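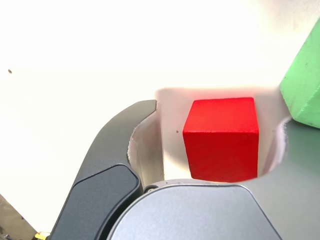 Handkamera: Belichtung, Segmentierung und ein Fehler im Zeitstempel

Im August habe ich die Wahrnehmung für das Würfelgreifen von der festen Deckenkamera auf die Kamera am Handgelenk umgestellt. Die Pipeline läuft unter dem internen Namen Skarken, die Bewegungsplanung liegt weiterhin in Kioko.

Erstes Problem war die Belichtung. Auf der weißen Unterlage läuft der Hintergrund in die Sättigung, und der rote Würfel färbt die Fläche hinter seiner Oberkante rötlich ein. Die alte Schwelle im HSV-Raum hat diesen Saum zum Objekt gerechnet, der Schwerpunkt wanderte dadurch nach oben. Ober- und Vorderseite werden jetzt getrennt segmentiert, beide liegen im Farbton nah beieinander, in der Helligkeit nicht. Die Kante dazwischen liefert nebenbei eine brauchbare Schätzung der Neigung.

Zweitens die Maske für die eigenen Finger. Sie war statisch und stimmte nur bei einer Öffnungsweite. Wilson Llanos hat vorgeschlagen, sie aus der Gelenkstellung zu rendern. Kostet pro Bild bis zu 19 ms, was bei 50 ms Regeltakt gerade noch passt.

Der dritte Punkt hat am längsten gedauert. In einer Aufzeichnung mit 3717 Bildern lagen Bild und Gelenkwinkel konstant um einen Takt auseinander. Ursache: Der Treiber stempelt beim Eintreffen des Pakets, der Logger beim Schreiben. Pornthip Somboon hat das in den Rohdaten gesehen, ich hatte vorher zwei Abende an der Hand-Auge-Kalibrierung gedreht. Beide Quellen verwenden jetzt die Aufnahmezeit der Kamera, der Puffer fasst 60 Einträge, dazwischen wird linear interpoliert.

Offen ist noch der Fall, dass ein grüner Klotz nur angeschnitten am Bildrand liegt. Der Planer bekommt dann eine zu kleine Hülle und plant zu dicht daran vorbei. Als Übergangslösung erhält jede Kontur mit Randkontakt einen festen Sicherheitsabstand. Der Patch liegt im Branch wrist-mask, Tests fehlen noch.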